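Resetting the table between runs

Before each run, park both arms with the grippers open and wait for the motion light to go out. Reach in only after that. Stand the cups in a row along the back edge, open end up, and lay the capped bottle toward the front left. Keep sleeves and lanyards out of the space between the fingers.
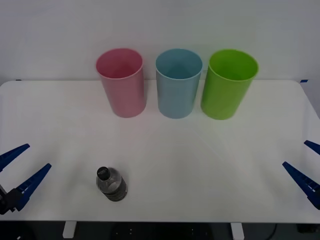

Karim Haddad asks that the reset be logged even when nothing has moved — a skipped line looks the same as a skipped check.

Write the run number first, then your initials. Stop every 100 runs and test both emergency stops. If a cup is cracked or the bottle leaks, pull it and note the change before restarting.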